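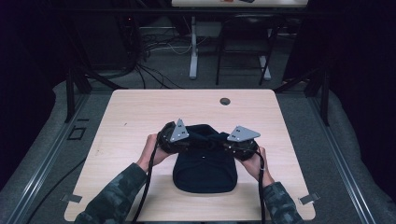

1/ What we're buying for the garment handling bench next year

Putting the list up here so the other small labs on Gedside Road can check my working. Two hand-held grippers, two benches, one budget that was set before anyone had priced pads.

2/ The work is folding and picking up knitwear: beanies, jumpers, anything that bunches. An operator holds the gripper in both hands and works the piece over the table. We record that and train on it later. Knits are the slow category, so they get the most hours and do the most to the budget.

3/ The first quote came from Trekesley in January. It covered the gripper bodies, cables, mounting and one set of pads each. It did not cover spare pads, spare linkage arms or freight. I have asked for all of those as separate lines. If you only get a single total, send it back.

4/ Pads first. Grey strip on the inside face of each finger, and it is the part that touches the cloth. When it tears, the flaps lift off the plastic and the grip changes from one pick to the next. You then have a week of recordings with two different grips in them and no label saying which is which. 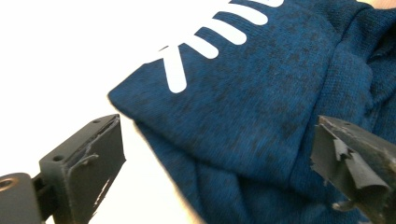 5/ Should spares come out of the capital line or the consumables line?

Consumables, if your finance office allows it. Capital gets spent once and closed. Pads need reordering all year, and you don't want to raise a new request each time.

6/ Figures for the pads: $90 a set, and we've put in $900 for the year. That buys ten sets across both grippers. Jamie Bainbridge wanted more. I'd sooner order the second lot in winter when we know the real rate of wear.

7/ We also looked at cutting our own strips from sheet rubber. The material is cheap. The labour isn't, and the last hand-cut lot varied in thickness. I've kept a $200 line for sheet and adhesive as a fallback if a delivery is late. It doesn't replace the bought ones.

8/ Linkage arms. The pivots get checked every Thursday before the morning session. One spare pair of arms per gripper is in the budget. The lead time from Trekesley is longer than we can afford to have a bench idle, so the spares need to be on the shelf before the year starts.

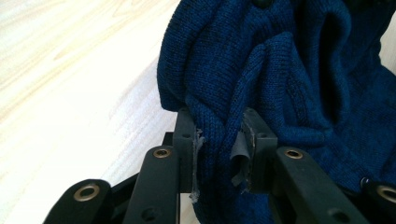 Page 2

9/ Carrying on from yesterday's posts. A few people asked about the garments themselves. They are a budget line too. Dark navy knits are hard on the cameras and hard on the pads, so we want a mix of colours and weights. Op shops are fine for most of it. Keep the receipts and write the fibre content on them, as you'll want it later and the tags come off.

10/ Benches. We're keeping the aluminium rail setup and adding one more the same. Same table height, same rail lengths, same clips. A cheaper frame from Quan was on the table for a while, but the brackets don't interchange and we'd be storing two sorts of everything.

11/ What I've left out: a service contract. The quote was reasonable, but most of it was for call-outs and we do our own repairs. I'll revisit it if we go past two benches.

12/ Order of purchase is pads, linkage spares, rails, then the second gripper. The gripper goes last because the bench has to be up before we can use it. Quotes for the rails close at the end of the month, and I'll add the freight figure when Trekesley sends it through.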